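Spent the week with the Sterura, Moynihan's hand-held gripper kit for recording manipulation demos. Two-finger tool, wrist camera, trigger, logging software. Notes follow.

Setup is short. Charge the handle, pair it with the laptop, run the calibration card. The manual says to recalibrate every 500 episodes. I did it every morning and saw the offset move on two of them.

Tasks so far: opening flaps, closing flaps, picking up small parts, stacking trays. The target is 1000 clean episodes before anything goes to training. The December firmware is required. The older one drops frames when the trigger is held down.

Flap work is the hard case for the wrist camera. At close range one dark panel takes up most of the view, and auto exposure lets a bright background go to white. The crease still reads well, and so does the corner of the flap.

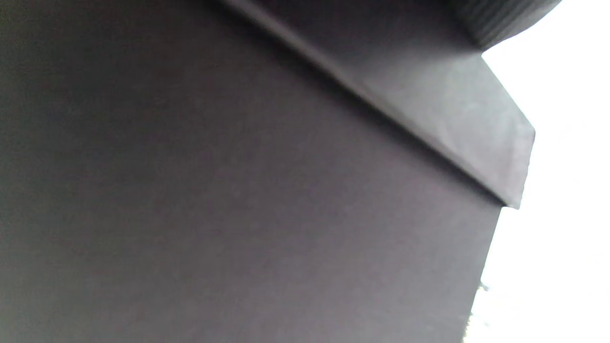 Chepkoech Mussa asks whether locking the exposure would help, and whether the tracking holds when there is so little texture to work with. She had trouble with both on the Mornisura.

Locking helps if you set it on the dark material and accept a blown background. Tracking is mixed. The inertial unit carries it for a second or two, then the pose drifts until the camera finds an edge or a label again. Slow approaches are worse than fast ones.

The software flags those stretches in yellow – useful, but the threshold is fixed. I exported the raw pose file and filtered it myself. 18 episodes discarded from the last batch, most of them flap closings.

Grip force is logged at 20 Hz. Fine for board and trays, too coarse for anything thin that slips. The Storngate logs faster but weighs more, and my wrist noticed by lunch.

For now: good handle, good trigger, average tracking up close. I would want an adjustable threshold and a manual exposure control that survives a restart. Fingertip wear next, once I have more hours on the pads.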